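Setting Up Your Trip in the Plilleck Planner

Section 5: Building a Coast and Inland Route

Before you start this section you should have an account, a home city and at least one traveler saved. If any of those are missing, go back to Section 2. The planner will let you open a blank route without them, but it will not save your stops.

The sample route used in this section runs from the harbor town of Gusora up to the hill town of Sowa, then back down to the coast by a different road. You can follow along with the same stops or put in your own. The menus are the same either way.
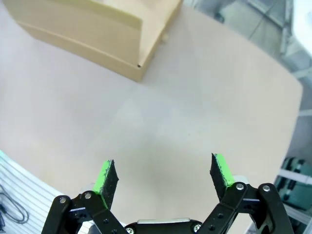 Written by Marcelino Calvo
Plilleck Planner Help, Route Guides

5.1 Create the route

1. Open the Trips tab and select New Route.
2. Type a name for the route. Names can be changed later, but the share link keeps the first name you save.
3. Choose your travel month. The sample route uses August.
4. Under Transport, select Bus and Ferry. Leave Rental Car off for now.
5. Select Save Draft.

Note: The travel month controls which timetables are loaded. Ferries to Gusora run on a summer timetable and a winter timetable, and the winter one is much thinner. If you change the month after adding stops, the planner clears all departure times but keeps the stops themselves.

5.2 Add your first stop

1. Select Add Stop and type Gusora.
2. Two results come up: Gusora Town and Gusora Ferry Pier. Pick Gusora Town. The pier is on the far side of the bay and has no places to stay.
3. Set the number of nights. The sample route uses two.
4. Select Arrival and choose the boat you plan to take. Boats that are already full appear in gray.
5. Select Done.

The old town sits on a small point with water on three sides, and most of the guesthouses are inside the walls. Cars are not allowed past the gate. If you have heavy bags, open the Lodging filter and turn on Near Gate, or you will be pulling them up stone steps.

Caution: Arrival times for boats are shown in local time at the port you are going to. Bus times are shown in local time at the place you are leaving. If your route crosses a border with a time change, check both by hand before you book anything.

5.3 Add the inland leg

1. With Gusora Town selected, choose Add Next Stop and type Sowa.
2. The planner offers two buses. The 567 goes by the valley road and stops in every village. The 629 goes over the pass and is faster, but it does not run when the pass is closed.
3. Select one and check the departure on the right side of the list.
4. Set the number of nights and select Done.

For a first visit the 567 is the easier choice. It leaves from the square by the town gate, and you can buy a ticket from the driver. The 629 leaves from the main bus station, a fair walk uphill, and seats have to be reserved the evening before.

Note: Seats on the left side have the better view going up on either bus. The planner cannot reserve a particular seat. Where a bus company assigns seats, the number will be on the ticket you receive by email.

Sowa is cooler than the coast, even in the middle of summer, and evenings can call for a jacket. The monastery above the town closes for lunch and opens again in the afternoon. Its hours are listed on the stop page under Sights, along with the dress rules, which are enforced at the door.
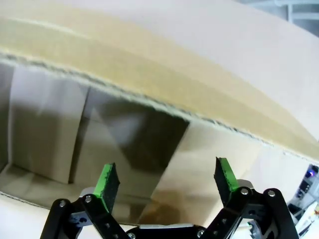
5.4 Add a day trip

A day trip hangs off a stop and does not change your nights. Use one for anything you will return from the same evening.

1. Open the stop you will be starting from. In the sample route this is Sowa.
2. Select Day Trip, then Browse.
3. Choose Stestusero Lake from the list. If it does not appear, widen the distance setting and browse again.
4. Pick an outbound departure and a return departure. You must pick both, or the day trip will be saved as a note only.
5. Select Attach.

The minibus to the lake turns around at the lower parking area. From there a gravel path goes along the shore to the boat landing. The path is flat and fine for ordinary shoes - the trail that continues around the north end is not, and it has no shade. There is one cafe, at the landing, and it takes cash only.

Caution: Do not choose the last minibus as your return. If it fills up, the next one is the following morning. The planner marks the last departure of the day with a red dot.

5.5 Close the loop

1. Select Sowa, then Add Next Stop.
2. Type Gusora again and this time choose Gusora Ferry Pier.
3. Select the 629 if it is running in your month. It stops at the pier on the way down but not on the way up.
4. Under Onward, choose your boat. Leave a gap of at least an hour between the bus and the boat.
5. Select Check Route.

Check Route looks for missing times, overlapping nights and connections that are too short. Problems are listed in the order you will meet them on the trip. Select any line to go straight to that stop. You can save a route that still has problems, but the Book button stays off until the list is clear.

5.6 If something does not look right

No departures shown: Check the travel month first, then the transport types you picked in 5.1.

A stop appears twice: This is normal for a loop. Rename one of them from the stop menu if it bothers you.

Prices missing: Local bus fares are often not published. Enter your own figure under Costs, and it will be added to the route total.

Map line goes straight across the water: The ferry company has not supplied its course. Times are not affected.

To print the finished route or send it to the people traveling with you, continue to Section 6.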